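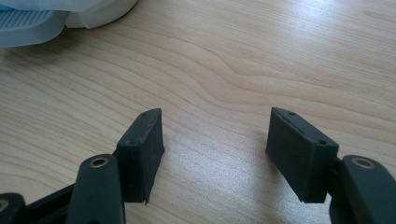
Minutes of the February meeting, Dristgate Hall users' group

Held in the back room at half past seven. I'm taking the minutes again, so if I've muddled anything please say so at the next meeting and I'll put it right. Most of the regular groups were represented – the sewing circle, the model makers, the repair evening, the lunch club and the parents from the after-school session. Apologies came from the choir, who had a rehearsal, and from the Ilside walking group, who didn't give a reason but did send biscuits.

Minutes of the last meeting

Agreed, with one correction. I had written that the lunch club wanted the big urn moved to the hatch. They want it moved away from the hatch. Sorry about that! I've changed it in the book and initialled it.

Matters arising

The side door has been rehung and shuts properly if you lift it a little as you pull. The sewing circle said it still catches in the evenings. We agreed to leave it until the weather warms up and see.

The noticeboard key has been found (it was in the piano stool).

The tables

This took up most of the evening, so I've tried to get down what was said and in the right order, which wasn't easy as several of us were talking at once.

We all know the background. The old folding tables are on their last legs and the one big wooden table in the back room gets used for everything. It's a lovely thing, pale with that long wavy grain running across it, and several people said they'd be very sorry to see it ruined. The model makers pointed out that they've been putting boards down for a good while now and asked whether everyone else could do the same. The repair evening said they do, mostly. There was some discussion of the word mostly.

The question was whether to have the top sanded and refinished, cover it, or leave it alone and buy some cheaper tables for the messy jobs. I'd got a price from Pryor, the joinery people, who came and had a look last month. Their figure for taking the top back, filling the worst of the dents along the window side and putting on three coats of hard oil was 1,677 pounds. That includes collecting it and bringing it back. It would be gone for 2 weeks.

I'll be frank and say there was a bit of a silence after I read that out.

The lunch club felt it was far too much for one table when the kitchen still needs a new extractor. The sewing circle said that a table you can lay good fabric on without it snagging is worth a lot to them, and that they'd happily give up a fortnight's meetings. Somebody asked if we could sand it ourselves. I said we could, but that I for one remember what happened to the stage floor, and I wouldn't want to be holding the sander. One of the parents has used the Durneo oil on a kitchen worktop at home and was very pleased with it – easy to put on, hardly any smell the next day, and you can touch up a patch without doing the whole lot again. She offered to bring what's left in the tin so we can try it on the underside first.

We also talked about the lighting in there. The overhead lights throw a real glare on the tabletop, and the sewing circle say it makes dark thread hard to follow. A matt finish would help. So might moving the table a foot or two nearer the wall, and a few of us got up and tried it there and then. Better for the sewing, worse for getting the chairs out, so we put it back.

After more of this we agreed:

The table won't go to Pryor for now. I'm to write and thank them, and ask if the price would hold until the summer.

We'll try the Durneo oil on the underside and look at it next time.

From now on, anyone using glue, paint, blades or a soldering iron puts a board down first. There'll be 3 boards kept behind the door, and they go back behind the door afterwards, please, and not on top of the piano.

Hot drinks go on mats. I'm bringing some from home that I never use.

The folding tables

Two of them wobble badly and one has a catch that nips your fingers. The repair evening will take all three and see what can be done. If the catch can't be mended that table goes to the tip. The lunch club would like everything back before their next big lunch, and the repair evening said they'd do their best.

Cleaning cupboard

Getting very full again. There are a lot of half-empty sprays in there and we agreed to use those up before buying more. Please don't use the polish with silicone in it on the wooden table, as it'll stop any oil taking later. I've put a label on the can and moved it to the bottom shelf.

Money

The hire fees are up to date apart from one group, who know who they are and have promised to pay this month. The tea money came to 111 pounds, which we all thought was very good going for the winter. We agreed to put it aside for the table, whatever we end up doing with it, and the lunch club asked me to note that they'd have preferred the extractor. Noted!

Any other business

The choir would like a coat rail (message passed on by the sewing circle). No objections if they can find one second-hand.

The model makers asked if they could leave a large layout up overnight once in the spring. Fine in principle, provided it isn't the night before lunch club. They'll come back with a proposal.

Somebody has left a blue casserole dish in the kitchen and it has been there since before Christmas. It'll go in the jumble if it isn't claimed.

Next meeting

Same room, same time, next month. The walking group's biscuits were finished before we got to the money, so could somebody else bring some. The meeting closed at ten past nine.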